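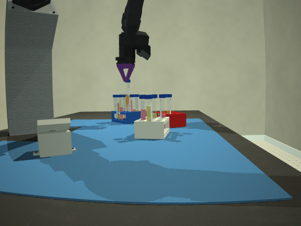
**THREAD / Robot software / Motion planning**

**Florian Oberholzer** · 18/08/2019

1/ Spent the week with the tube sorting task in sim and I have complaints. Mostly about planners, a few about us. Long thread, mute me if you came for the hardware.

2/ The job sounds like nothing. Take a capped test tube out of one rack, put it in another rack, don't hit its neighbors. Three racks: blue, white, red. We run it on Monar (our simulator) with Flidanell doing the planning. Both are written down the hall from me, so I get to be rude about them.

3/ People keep sending me success rates. "We're at 97." Ninety-seven what? Picks? Picks where the tube made it to the other rack? Picks where the script returned 0? I asked three people on the team and got three definitions.

4/ So I reran the whole thing with one definition: tube ends up seated in the target slot, every other tube is where it started. 800 episodes, 600 passed. I'll let you work out the percentage and compare it with the slide.

5/ Where do the failures come from? I was ready to blame the gripper model. Wrong. Most of them are the carry, after the lift and before the insert.

6/ Look at how low the held tube is in the render. Its bottom is nearly level with the caps of the tubes standing under it. If you plan sideways from a pose like that, your clearance is whatever rounding error you have left.

7/ Flidanell thinks that pose is fine. Why? Because the held tube wasn't in its collision model. The arm was. The fingers were. The long thin thing between the fingers was air.

8/ "But we attach the object on grasp." Yes, we do. The attach call goes out when the gripper reports closed. The planner takes its world snapshot when the lift is requested. Those two are not ordered. Sometimes you win the race and get a careful plan, sometimes you get a bulldozer.

9/ This has been in there since December. It passed review. I was one of the reviewers, so feel free to screenshot this one.

10/ Fix is boring: planning request carries a world version number, planner refuses to plan on anything older. Two files changed. Carry failures dropped a lot. I'm not giving you a number until I've run it on seeds I haven't been staring at.

11/ Second complaint. Perception.

12/ Baptista (our tube detector) finds tubes by their caps. Fair enough, the caps are blue and the walls are clear, I'd do the same. Now put tubes in a blue rack, put the rack on a blue mat, and ask it how sure it is.

13/ It's very sure! It's sure about everything. Confidence on a real cap and confidence on a patch of mottled mat with a shadow across it came out close enough that I wouldn't want to set a threshold between them.

14/ Somebody suggested a plain white mat. No. The mat is doing us a favor. If your detector only works when the table is polite, I would like to find that out in sim, where a mistake costs me a log file.

15/ What I'd rather have is depth used for more than decoration. The caps in the row sit at nearly the same height. That's a strong hint and we throw it away. A blue blob down at mat height isn't a cap, and I don't need a network to tell me so.

16/ And before anyone asks, no, we haven't solved clear plastic. The sim renders a see-through wall and hands you perfect depth on it. Real depth sensors do strange things with that kind of material. Anyone showing you a sim depth map of a transparent tube and calling it a result is showing you the answer key.

17/ Third complaint, tooling, and this is the one that makes me tired.

18/ Replays. When an episode fails I want to scrub to the bad moment and see what the planner believed next to what the simulator had. Two worlds, side by side. That's all I want.

19/ What we had was a video. A nice one, with soft shadows. You can watch a tube get knocked and learn nothing at all about why.

20/ I've been trying Zastier for this. It logs the planner's world at every request and lets you lay it over the sim state. Found the attach bug with it in one afternoon, after weeks of watching pretty videos. So that's one piece of software I'm not complaining about. Much.

21/ (It eats disk. It also crashes if you scrub backwards too fast. I've filed both.)

22/ Things I changed my mind about this week: I used to think slower motion would cover for most planning errors. I capped the speed at 60 percent and reran the failing seeds. Same tubes got hit, only later.

23/ Things I didn't change my mind about: learned policies for this exact task. Maybe. Show me one that handles a rack it hasn't seen, and use the definition from post 4. I've read the papers. The racks don't move much in the papers.

24/ Someone will reply that real labs don't look like this. Correct. A real bench has labels peeling off and a rack somebody nudged with an elbow. I'm not claiming 600 out of 800 here means anything out there. I'm claiming that if you can't beat it here, don't book the flight to the demo.

25/ Next up: fresh seeds, racks shifted and turned a little, and the carry height as a proper cost in the planner. Right now it's a constant in a config file with the comment "should be enough."

26/ It was not enough. I'll post the numbers when I have them, including if they're bad.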